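Rivumeck Tableware Lending
Gallery: Trays and Plates

Page updated 16/04/2020

The lending shelf at Rivumeck holds 3310 pieces at the moment. Most of what goes out is plain everyday tableware – plates, trays, racks, storage boxes and serving spoons. People borrow it for family parties, school lunches and church suppers, and bring it back clean. This page covers the trays and the square plates, which we get the most email about.

Mwanaisha Ndung'u and Dennis Muli put the gallery together. The older pages, for glasses and for large pots, are still up and have not changed. Click a picture to see it larger.

The serving tray is plastic, rectangular, with rounded corners and a raised rim. The rim is enough to stop a carrot or a bread roll from going over the side when you carry it, but don't count on it for soup. We lend the trays in stacks of ten, or singly if you collect from the Mosoti Street door. They go in the dishwasher on the top shelf only.

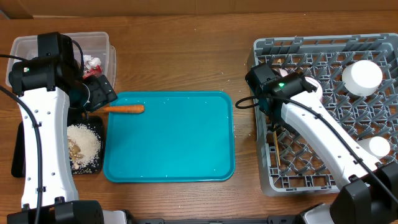

Teal serving tray with a carrot across one corner, and rice on the black square plate.

The teal trays are listed under "Serving, medium" in the catalog. Orange and white food shows up well against the color, and the rice grains that get away from you are easy to spot and wipe off. On a brown wooden table they are a bit harder to find. Go over the wood with a dry cloth first, then a damp one.

The square plates are flat and black and they show everything. Fingerprints, water marks and dried starch all need a second wipe, so please hold the plate up to a window before you pack it. A plate this shape also takes more room in a rack than a round one of the same width. Leave an empty slot between plates, or the corners knock together.

Archie Gillies asked us to mention the deposit. It is 1000 for a full crate of plates and the same for a full crate of trays, returned when the crate has been checked. Mixed crates are worked out at the desk.

Some notes on rice, from Loukia Papadakis, who runs the supper evenings at Muretti:

A mound looks fuller on a square plate if you leave the corners bare. Put anything brown or dark to one side of the rice. If you stir it through, the whole plate turns gray under indoor light. Vegetables can wait on a tray next to the plates until you need them. For a long table, set one tray to every four plates and keep a clear box with a roll of paper towels at each end.

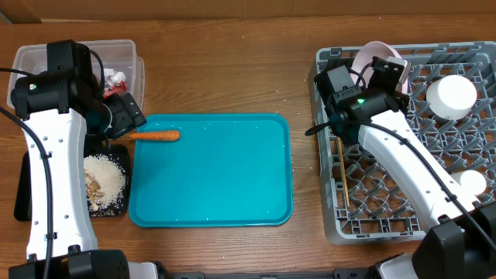 Plate of rice with brown pieces at the left side, carrot on the tray, clear storage container at the back.

Clear containers are on loan too, in three sizes. They are useful for carrying small things home, and you can see from outside whether there is still a tissue or a wrapper in the bottom. Please empty them before you return them. Lids are stored separately and have to be asked for by name – the catalog number for the medium lid is 769.

Square plates and medium containers are both available through the rest of April. Trays are booked for the two last weekends, apart from a few singles. Adhiambo Masanja keeps the waiting list and will write to you if a stack comes free.

Chipped plates should come back with the rest, wrapped in newspaper and marked on the outside. We don't charge for the first one. Kellosex scouring powder scratches the black finish, so use dish soap and a soft sponge.

Next page: Racks and Drainers
Previous page: Large Pots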